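FOR IMMEDIATE RELEASE
28 March 2021

TIDYING UP IS STILL HARD WORK FOR MACHINES, SAYS OVENT
Firm publishes results of its Toledo chore trials, good and bad, and asks buyers to wait

Ovent today put out the full results of Toledo, its test programme for household and shop-floor chores. Short version: some jobs, yes. Most jobs, not yet. Anyone hoping to hand over the washing-up this year will be disappointed and we would sooner say so now than take the order.

Toledo ran over the winter at our Trasden workshop. 563 scored attempts in all, across six chores. Every attempt was logged, including the ones that went wrong in the first second. No attempts were dropped from the results for looking bad. The full table is free to download from our website and can be reprinted without asking.

The six chores were: putting small items away, sorting parts by type, wiping a worktop, folding a tea towel, loading a dish rack, and refilling a shelf from a box. Three from the home, three you would find in any shop or packing room, though there is plenty of overlap and wiping is wiping wherever you do it.

What worked

Sorting parts by type was the strongest. With hard, solid pieces, plainly coloured, on a flat surface under steady light, the arm did what it was asked most of the time and it did it without a person stepping in. It is slow. A person clearing the same board would be finished and putting the kettle on. But slow is something a small workshop can live with if the job can be left running over a lunch break.

Putting small items away came second, and is really the same skill with a different ending. Pick up, carry, put down in the right place. Where it fell over was the putting down. An item let go a little too high will bounce or roll, and then the next attempt starts from somewhere unplanned.

The sorting and putting-away trials used plain printed blocks on a maple board. Dull to look at, on purpose. Cubes and cylinders are forgiving. Stars are not, as a grip that lands on two points will often twist the piece round as it closes. Two pieces left touching are worse again, you can not get a finger down between them, so the machine has to nudge one clear before it can lift the other. A child of three does this without thinking. It took us most of a month.

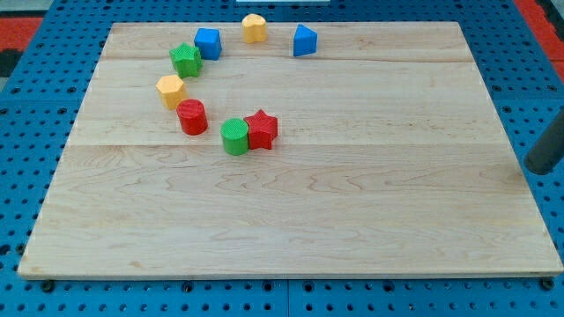

Printed shape blocks on the maple board, with the grey robot finger at right.

Wiping a worktop was fair. Dry crumbs, fine. Anything sticky, poor, because the arm has no good idea of how hard it is pressing and tends to go over the same patch until told to stop. We have marked wiping as "usable with supervision" in the table, and supervision there means a person in the room who is able to reach the stop button.

What did not work

Folding a tea towel. We will be blunt, it was bad. Cloth never lies the same way twice and the arm could not find a corner reliably once the towel had been bunched up. When the towel was laid out flat beforehand the results were a good deal better, but if somebody has to lay it out flat they may as well fold it. We have seen very nice videos of machines folding laundry and we don't doubt them. We would just like to see the attempts that came before and after.

Loading a dish rack was mixed. Plates went in. Glasses mostly did not, clear glass is hard for a camera to make out and the penalty for getting it wrong is a broken glass. We stopped the glass part of the trial early and swapped to plastic tumblers, and the table says so against each row where it applies.

Refilling a shelf from a box was let down by the box. Flaps get in the way, the bottom is dark, items lie on top of each other. Once an item was out in the open the arm could shelve it well enough. Getting it out was where the time went. Shops who are thinking about this should look at their boxes before they look at robots, an open tray would have saved us a lot of bother.

Scoring

An attempt counted as a pass only if the whole chore was done with no human help and nothing dropped or damaged. Nearly done was a fail. Starting again was a fail. This is stricter than a lot of published figures and it makes ours look worse, so please be careful when setting them side by side with those from other firms who may have counted differently.

Each attempt was capped at five minutes. If the arm was still going at five minutes it was stopped and marked down. Two people scored from the recordings seperately and where they did not agree the attempt was marked as a fail.

Starting positions were changed between attempts. This matters more than nearly anything else in the write-up. A machine that has only ever met the same layout can look very clever indeed until someone moves a block by the width of a thumb.

What it means for homes

Not this year. A kitchen has bad light, wet surfaces, pets, post on the worktop, a drawer left open. Our trials had none of that and the results were still patchy. Ovent will not be offering a household product on the back of Toledo and has no date for one. We are asked about this more than any other thing, so to repeat, there is no waiting list and no deposit scheme. If anyone offers you a place on one it is not us.

We do think putting-away will come first. Toys off a floor, shoes into a rack, that sort of thing. Solid items, little harm done if one is dropped. Cloth and glass a long way behind.

What it means for workshops and shops

More hopeful here. A bench can be set up to suit the machine in a way that a kitchen can't. Good light, flat surface, parts spread out, fixed bins. Under those conditions sorting is close to being useful and Ovent will run a small paid pilot with workshops near Trasden from April. The pilot covers sorting only. Not wiping, not boxes, please don't ask about towels.

Pilot sites will need a sturdy bench, a mains socket and a member of staff who can be spared for a short training session. Sites do not need any programming knowledge. They do need to be patient in the first week, as the setup has to be adjusted to the parts in question and this can be fiddly, particularly with anything shiny.

The arm should not be seen as cover for a missing member of staff. It does one dull task at one bench. Sites wanting to cut a wage bill will find the sums do not add up and we will tell them so on the first call.

Software

The control software used in the trials, Flususgate, has been updated since the scored attempts finished. The main change is in how it deals with touching items: it now looks for a gap first and picks the piece with most room around it, leaving the awkward ones till last. Early signs are good but the new version has not been through scored trials and none of its attempts are in the published table. Existing Flususgate users will get the update in the normal way, no need to contact us.

A known fault where the arm pauses for a long time over an empty bin is not fixed in this version. We're on it.

Next round

A second round of Toledo will start once the pilot is settled. Same scoring, same time cap. We plan to keep all six chores in, towel included, so that the two rounds can be compared fairly and not just on the bits that went well. The block trials will be repeated with more pieces touching and with the light turned down. Suggestions for other chores are welcome, by email please and not by phone. The most requested so far are making a bed (no) and pairing socks (maybe).

Schools and colleges wishing to repeat the block trials can ask for the print files and the scoring sheet, both free. Any flat board will do. Ours was maple as that is what we had.

About Ovent

Ovent builds and tests small robot arms for benches and packing rooms. The firm is based in Trasden and does its own testing, repairs and training from the same workshop. Toledo is paid for entirely by Ovent and has had no outside funding.

Notes to editors

1. The results table, scoring rules and list of known faults are on the Ovent website under Toledo. The table will be corrected in public if mistakes are found, with the old figure left showing.

2. The photograph in this release may be used free of charge with stories about the trials. Please credit Ovent.

3. Please do not describe the arm as a "robot butler". It is bolted down.

4. Filming visits to the Trasden workshop can be arranged, mornings are best. Crews are asked to allow for failed attempts and we will not stage a run for camera.

5. Workshops wanting to join the April pilot should send a short note of what they sort, how big the pieces are, and a picture of the bench as it is on a normal day. No need to tidy it first.

Press enquiries: Ovent press desk, by way of the contact form on the website. We aim to reply the same working day but it is a small office and things do get busy, so if its urgent put DEADLINE in the subject line.

ENDS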